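Front-Load Washer Maintenance: Drum, Door Seal and Drain Filter

Updated April 23, 2019

A front-loading machine uses little water per cycle, so detergent film and lint stay behind more readily than in a top loader. Most odor complaints trace back to this film.

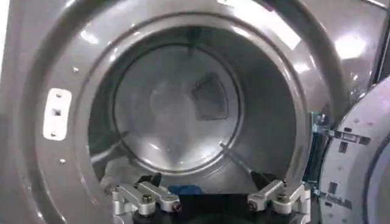

Door seal

Wipe the seal after the last load of the day. Pull the fold back with two fingers and run a dry cotton cloth along the full circumference, finishing at the bottom, where lint and hair collect. For gray or black spotting, use a cloth dampened with diluted white vinegar, leave for ten minutes, then wipe with plain water. Do not use vinegar and bleach in the same session. Scouring pads scratch the rubber and should be avoided.

Leave the door ajar between washes if there are no small children or pets in the home.

Drum

Run an empty hot cycle once a month. Use the drum-clean program if there is one; otherwise select the longest cotton cycle at the highest temperature. Washing soda may be added directly to the drum. Do not add detergent. Rust marks on stainless steel usually come from coins, hairpins or zipper pulls and can be removed with a nonabrasive cream cleaner on a soft sponge. Rub with the grain.

Drain filter

1. Switch off and unplug the machine. Let hot water cool.
2. Place a shallow tray and an old towel under the filter door.
3. Open the drain hose, if fitted, and empty it. Expect up to 2 quarts.
4. Turn the filter counterclockwise, slowly.
5. Rinse under the tap and check the cavity for buttons and threads.
6. Refit hand-tight. Run a short rinse and check for drips.

Detergent

Overdosing is the usual cause of residue. Measure with the cap lines, and use the lower line for soft water. Liquid softener leaves a waxy coating in the dispenser drawer, which should be taken out and soaked in warm water every few weeks.

Outer panel

Use a damp microfiber cloth and a drop of dish soap, then dry. Glass cleaners containing ammonia can dull a gloss finish.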